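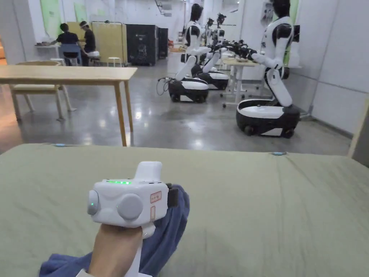
Give the Next CEO a Long Runway

I read the Wilano proxy statement on a Sunday-paper kind of morning, coffee going cold, and I have to say I enjoyed it. Tucked in behind the pay tables was the best piece of news a shareholder could ask for: the company has named its next chief executive, and she doesn't start until April.

That gap is wonderful! Most boards treat a change at the top like a fire drill. The old boss is out by lunch, an interim gets the corner office, a search firm gets a fat check, and everybody who works there spends the better part of a year wondering which projects are safe to care about. Wilano makes mattresses and bed linens, has 4000 employees, and sells into a market where retailers plan far ahead. A business like that can't afford to stand around waiting.

What the board did was pick from inside, say so early, and let the two people work side by side. The new chief has run the Stencombe plant, then the supply side, then the whole retail division (the part that was losing money when she got there, and isn't now). She knows which customers pay late. She knows why the second warehouse was a mistake, having argued against it at the time. You can't get that from a binder, however good the binder is.

I know the case for outsiders, and it isn't a silly one. Tovance brought in a stranger and got a terrific run out of it. Fresh eyes will close the money-losing line that the insiders all grew up with and can't bear to touch. When a company is in real trouble, go find your stranger. But Tovance was nearly out of cash, and I think people forget that when they hold it up as a model for healthy firms. 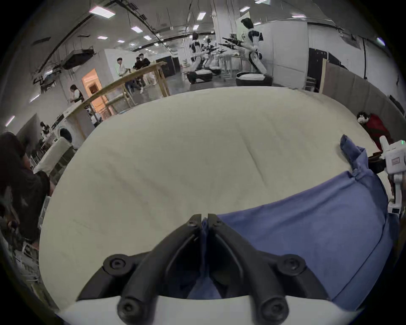 Compare Seyoum, a perfectly sound company that went outside in a hurry after one bad year. It has now had 3 chief executives in the time it takes to open a decent-sized factory. Each one arrived with a 90 day review, and each review threw out the one before it. The closing of 200 stores was announced, paused, and announced again. I'd love to know what all that cost, counting the good managers who simply got tired and left.

The activists who bought into Wilano last year wanted a faster change, and they've grumbled that a long handover lets the old guard linger. Fair enough, it can. The departing chief should give up the board seat on the day the job changes hands, and I wish the proxy had said so in plain words. It says only that the matter is "under review," and I'd vote against any director who lets it stay that way. A former boss at the table makes it very hard for anyone to say that last year's plan was wrong.

Still, what a pleasure to see a board doing its homework. I hope other directors steal the idea. They could start by asking which three people inside the company could take over, and then giving each of them a hard job with real numbers attached. Do that every year and the envelope is never empty when somebody has to open it. I'm voting my Wilano shares for the full slate this time, with one grumpy letter about that board seat going out in the same mail.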